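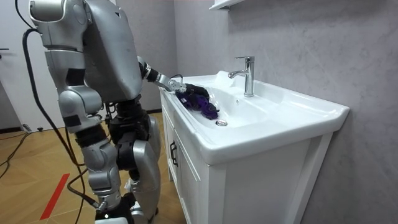

How to set up a basin-wiping routine with the Destex Washroom Kit

Posted by Lalit Sengar, 8/25/25
Filed under: service robots, kits, cleaning

The Destex Washroom Kit is an add-on for full-size humanoids with multi-fingered hands. It comes as a software licence, a set of training fixtures and a year of support from Mornance, who distribute it. I have been using it to teach a basin wipe, the smallest of the jobs in the package and the one most buyers will try first. The steps below follow the order I would use if I were starting over. The manual puts cloth training before basin mapping, and I'd swap those.

What you need

A humanoid on its own power or on a tether. If you run a tether, leave enough slack for a full side step.
A basin at standard vanity height with a lever tap.
Floor tape in a colour that stands out from the floor.
A few soft cloths. Microfibre is fine, old cotton is fine.
The licence key and the Pandey base image, version 13 or later. Earlier versions load but the wrist limits are wrong.

Step 1. Mark the standing position

Put the robot in front of the basin by hand and have it reach for the drain. The elbow should stay bent at full reach. If it straightens, you are too far back and the wrist will fight you on every stroke. My working distance is 611 mm from the robot's centre line to the drain, but yours will depend on arm length.

Run a strip of tape across the floor once you're happy with it. The kit can find its position without tape, but you will be moving the robot in and out a lot during set-up and a line saves time.

Step 2. Route the cables

Skip this if you are on batteries. Otherwise bring the bundle down the back and out behind the heels, on the side away from the vanity. Have the robot bend its knees and straighten up again while you watch the cables at the hips. Anything that pulls tight there needs more length.

Step 3. Map the basin

Open the Surfaces tab and choose New Bowl. The robot looks down into the basin from several head positions and builds a mesh. Glossy white ceramic is hard for it. Reflections along the curved walls come back as ridges, and the planner will try to wipe around them. Turn off any light directly over the bowl and run the map again if the mesh looks lumpy.

Tag these by hand, as the automatic tagging is poor:

Drain
Overflow
Tap body and lever
Soap ledges

Set the tap as Keep Out with a margin of 20 mm. The default is 5 mm, too small for a bunched cloth.

Step 4. Teach the grasp

Drape a cloth over the left rim so that part of it hangs into the bowl. The kit's grasp model likes a cloth with some height to it. Laid flat, it gets pinched at one corner and drags behind the hand like a flag. Bunch it up loosely first.

Close the fingers at about half force. Full force squeezes the cloth into a hard knot and you lose contact area. Save the grasp, release, and repeat it with the cloth bunched differently each time. Mornance suggest 800 demonstrations for the complete washroom package. For the basin alone I recorded far fewer and the grasp was usable.

Step 5. Put down some test dirt

A clean bowl tells you very little. I use cold coffee with a spoonful of potting mix stirred in, poured near the drain and left to dry. It leaves both stain and grit, which behave differently under a cloth. Stain needs pressure. Grit needs a stroke that carries it somewhere, and if the stroke is too short you end up with the same specks in a new spot.

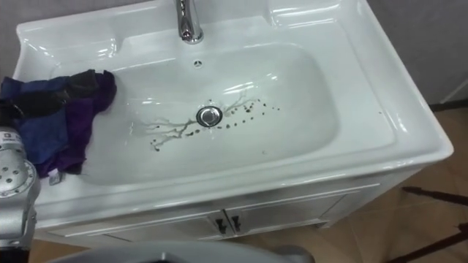 Save a reference picture from the head camera before each run. The Compare tool lines it up with the one taken at the end and shades whatever is left over. Keep the head in the same pose for both or the shading is useless.

Step 6. Set the stroke

Start with these values and adjust from there:

Downward force: 8 N
Stroke direction: rim to drain
Overlap: 30 per cent
Passes: 2

Rim to drain works better for grit than the circular pattern the kit selects by default. The circular pattern is better on old stain close to the drain, so I add a short one at the end. Keep it to a small radius. Any wider and the knuckles come close to the back wall.

Check the rim separately. The planner treats the bowl and the rim as two surfaces and will happily report the job done with a speck left up on the edge. Tick Include Rim under Options.

Step 7. Run it slowly

Do the first runs at quarter speed with a hand on the stop button. Watch the wrist when the hand passes under the tap. If it hesitates, your Keep Out margin and your stroke are overlapping, and the stroke should be shortened on that side. Bring the speed up one notch at a time.

Common problems

Cloth slips out partway through. Raise grip force slightly or try a damp cloth. Wringing out is a separate routine and you have to license it.

Robot stops with error 836. It has lost its floor reference. Walk it back to the tape and re-zero. On a patterned floor I get this more often, and Mornance say a fix is planned.

Care tag confuses the grasp. The model sometimes reads a white tag as the edge of the cloth. Snip the tag off or tuck it under.

Compare tool shades the drain. Metal stoppers reflect the head lights. Mask the drain in the Surfaces tab.

Is it worth buying?

If you already have the robot and more than 13 basins to look after, I think so. The grasp model is good and the force control is better than what I had on the older Zotthorpe package. The mapping is the weak part and you should allow most of an afternoon for it. The manual reads like it was written for a different version, and in places the menu names don't match.

Support has been decent. I asked two questions in April and had answers to both by the next morning, one of them with a corrected settings file attached. That file is now part of the standard download, so check for updates before you start on step 3.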